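Home » Kitchen & Table » Table Linens

Getting a tablecloth to lie flat, and clearing the table first

2025-06-20

A tablecloth that has been folded in a drawer since January will come out with creases in it. Most of them can be dealt with in a few minutes, and you do not always need the ironing board. The trouble usually starts earlier, with a table that has things on it from breakfast, from the yard and from whatever somebody was fixing. Deal with those first.

Work from one end of the table to the other and do not go back. Carry a tray. Dishes go on the tray, food goes back to the shelf with its lid on, and toys go in whatever bin they live in. If you stop to wash each cup as you find it, you will still be at it when people arrive.
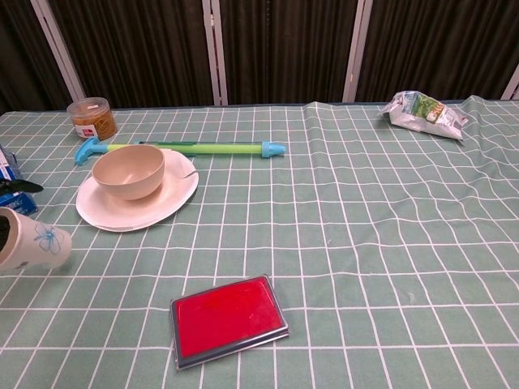
Jummai Olaniyan
Household Editor

A cloth printed with a grid shows every fault. On a plain cloth a ripple is only a ripple, but thin straight lines will bend along with it and you will see it from the doorway. The good side is that the lines tell you where to pull. Find a line that should run parallel to the table edge and work on that one until it is straight. The rest mostly follow.

Pull from the corners, then from the middle of each side. Do not smooth with the flat of your hand from the center out, at least not at first. That pushes the slack into folds at one side and you end up chasing them around the table.

A long fold line down the cloth is a different matter from ripples. Pulling will not take it out. For cotton and linen, mist the line lightly with water, lay a dry dish towel over it and press with a warm iron. Put a folded bath towel under the cloth if you are doing this on the table itself, as many finishes will mark from heat and steam. For polyester, use the lowest setting and keep the iron moving. For vinyl or coated cloth, no iron at all. Hang it over a shower rail for a day, or use a hair dryer on low from a foot away and smooth it by hand while it is warm.

Things that get left on the table

Jars. Wipe the bottom before you set one down on cloth. Anything sticky or oily leaves a ring, and pale green shows oil badly. If the label is your only record of what is inside, keep it on when you wash the jar. Otherwise write the contents on a strip of masking tape.

Bowls on plates. A bowl set on a rimmed plate will tip if it is sitting partly on the rim. Center it, or use a flat plate. The same goes for a plate that has been put down on top of something else. Lift it, take out what is underneath and put it back.

Cups on their sides. Stand them up or take them to the sink. The last spoonful of coffee is enough to make a stain.

Water toys. Push the plunger all the way in over the sink, then pull it out and leave the parts on a rack overnight. Plastic barrels that are put away wet grow black specks inside, and those are hard to reach. A bottle brush and dish soap will get most of them.

Anything with a point or a blade goes back to the drawer or the toolbox before the cloth gets moved. It is easy to drag a cloth over a sharp tip and snag a thread.

If you want to stop making creases in the first place, roll the cloth for storage. A cardboard tube from wrapping paper works, and so does a pool noodle cut to length – cover either one with an old pillowcase. Stand it in the back of a closet. If you only have drawer space, fold the cloth loosely and change where the folds fall each time you put it away.

Crumbs: shake the cloth outside before it goes in the wash, not over the kitchen floor.

Filed under: tablecloths, ironing, storage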